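Flurkau issues revised set-up and maintenance procedure for the Koton tabletop handling cell

Friday, January 23, 2026

Flurkau has published a revised procedure for setting up, checking and repairing the gripper station of its Koton tabletop handling cell. The document replaces the version issued last August and applies to every cell now in service. It covers the mounting of the gripper, the zeroing of the finger joints, the matching of the simulated cell to the real one, and the order in which worn parts are to be changed.

The main change concerns the order of work. Under the earlier procedure the fingers were zeroed on the bench and the gripper was then bolted to the wrist. Small errors in seating the flange were carried through to the fingertips and showed up as a tilt in the held object. The gripper is now mounted first, torqued in a cross pattern, and zeroed in place. Each joint is driven to its stop, backed off by 2 degrees and held for 60 seconds before the encoder value is stored.

Once zeroing is complete, the settings are loaded into the simulated cell and a grasp check is run before the real machine is powered for motion. The check calls for a hold on a narrow feature above a heavier body, such as the nozzle of a perfume bottle, with the load clear of the table. A held object that sits off vertical is to be logged with its angle. The operator then compares the log with the previous entry for the same cell.

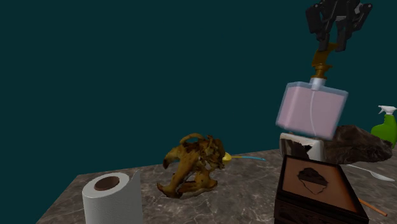
Guðlaug Blöndal asked whether the simulated check could stand in for the monthly inspection of the finger pads, and said that her own cell had passed it for five months on pads that were plainly due for replacement. She would prefer to see the pads measured at every service, whatever the log says.

Flurkau has adopted that point. Pad wear does not appear in the simulated cell, where contact friction is a fixed value entered by hand. The revised procedure therefore requires a thickness reading at both edges of each pad. Pads worn by almost 3 millimetres at either edge are to be changed as a complete set, and the friction value entered again after the change.

Cable routing has also been revised. The gripper lead now leaves the housing on the side away from the main arm, with a service loop long enough for full wrist rotation. Technicians at the Fumthorpe workshop found that leads tied close to the housing chafed at the second clip. Cells with the old routing can be altered on site with ordinary hand tools – no new connector is needed.
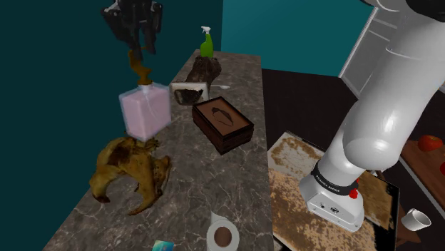

Collision settings are dealt with in a separate section. The keep-out volumes for each arm must be redrawn whenever an object is added to the working area or a fixture is moved, and the file saved under a new revision letter. Tall items are entered at full height, including any trigger or cap. In the simulated layout the green spray bottle at the back of the counter is treated in this way, and the lidded wooden box is entered as a closed block. The wrist of the white arm is given its own volume, with an allowance for the button on its side.

"Most of the faults we are sent have their cause in the mounting," said Thodoris Tsakiris. "If the flange face is dirty, every number stored after that is wrong by the same amount. The cloth and the torque wrench come before the laptop."

For repairs, the procedure sets out a fixed sequence: pads, finger pins, drive belt, encoder. The cell is to be zeroed again after any step beyond the first. A failed encoder should be returned with its stored values so that they can be compared with the replacement.

The revised procedure is supplied free of charge to operators of the Koton cell. Printed copies and pad sets can be ordered from the Fumthorpe workshop.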